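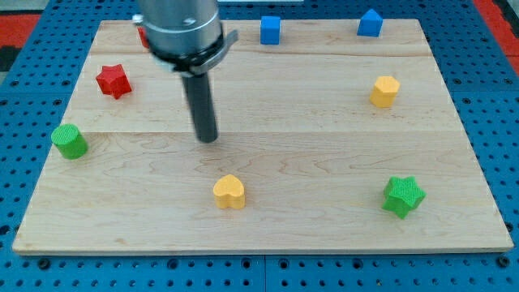

By Triin Raudsepp and Anastasia Rallis

Chapter 6
Pushing Before Grasping

In Chapter 5 your arm moved through free space and touched nothing. You gave it a list of points, it visited them, and if the list was wrong the worst that happened was a pose you did not expect. From this chapter on, the arm will meet objects. The first tool you will use for this is a single straight rod, pointing down, and the first task is to push coloured blocks from one place on a board to another.

Many students want to start with a two-fingered gripper. We used to allow it. In the first years of the robotics course at Drolbridge, most groups spent the whole term getting the fingers to close at the right moment and had no time left for planning, measuring or writing up. Pushing is slower to look clever, but you can have something working by the end of the second session, and the mistakes are easier to read.

The project for this part of the book is called Turitz. It is run as a class project first and then as a small competition, usually in June, with teams from Drolbridge and Dromilport using the same rules. You do not need to enter the competition to do the exercises. The full rules are in Appendix C.

6.1 The task

Turitz is played on a flat wooden board with eight blocks. There are two blocks in each of four colours: red, blue, yellow and green. The shapes include a cube, a cylinder, a hexagon, a heart and stars. Two of the stars are the same shape in different colours, so a program that looks only at outline will confuse the red star with the green one. A program that looks only at colour will do no better, as every colour is used twice.

At the start of a run the blocks are spread near the sides of the board and the middle is left clear. The team is then given an instruction in ordinary words, such as "move the yellow heart next to the blue cube" or "bring the green blocks together". The rod may push any block, including ones not named in the instruction, but a block that leaves the board ends the run.

Each run lasts at most 170 seconds. That sounds generous until you watch a heart turn away from the rod four times in a row.

6.2 What happens when you push

Put a book on a table and push it with one fingertip. If your finger is in line with the middle of the book, it slides straight. Move your finger towards one corner and the book turns as well as slides. The point that matters is called the centre of friction, and for a block of even thickness resting flat on an even surface you can take it to be under the centre of the shape.

A round rod touches a straight side at one place only. The contact is therefore unstable: a small error to the left makes the block turn, the turning makes the error larger, and soon the rod slips past the corner. A cylinder behaves differently from a cube here. It has no corners to slip past, but it can roll off to one side against the rod. A star has inner corners which can catch the rod and hold it, and good teams learn to use them. The heart has one such notch, between the lobes.

You will meet three words throughout the chapter:

Approach — the movement of the rod to a point beside the block, without touching it.

Kiss — the first light contact between rod and block. Our students gave it this name and it has stayed.

Stroke — the push itself, from the kiss until the rod is drawn back.

Keep strokes short. In our own class log of 1446 strokes, those longer than the width of the block were much more likely to end with the block facing the wrong way. We suggest a stroke of 15 millimetres, then a fresh look at the board, then another.

6.3 Setting the height of the rod

Before the first run, lower the rod until its tip is just above the wood and record that height. It should clear the board everywhere, so check it near all four corners as well as in the middle. If the board is not level, put card under the low side. Do not correct for it in the program yet; you will do that in Chapter 8.

The tip must stay well below the top faces of the blocks during a stroke. To travel over a block, raise the rod first, move across, and lower it again on the far side.

Exercise 6.1

Work in pairs. With the arm switched off, use a pencil held upright to push a square block across a sheet of paper. Mark the position of the block after every stroke. Repeat with a round block, and compare the two tracks.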